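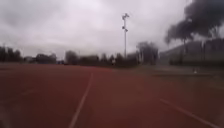 Step 1. Set up the run

Quick notes from the Gritmont track logging, typed up 3/22/24. Outdoor running, legged or wheeled, same steps.

Charge everything. Wipe the lens. Start Vadent before the robot moves, not after, or the first seconds have no commands to pair with the images. One driver on the sticks. One file per run, 7 runs per session.

Step 2. Drive it

Mostly straight. Then drift off on purpose and steer back, the model needs recoverys as much as clean laps. Change speed too. Keep the blurry stuff, it'll see plenty of blur later.
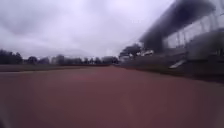
Red track, trees on the left, big building on the right.

Step 3. Cut and label

Trim the standing still bits. Check stick times against image times. Tag each clip: straight, drift, recovery. We got 357 clips out of 3,130 raw ones. Hold back 9 whole runs for testing, dont split a run between train and test.
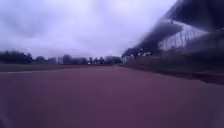
Calado wrote in to say the recovery clips should be weighted up in training, otherwise the model just learns to go straight. Fair. Will add a step for it in June.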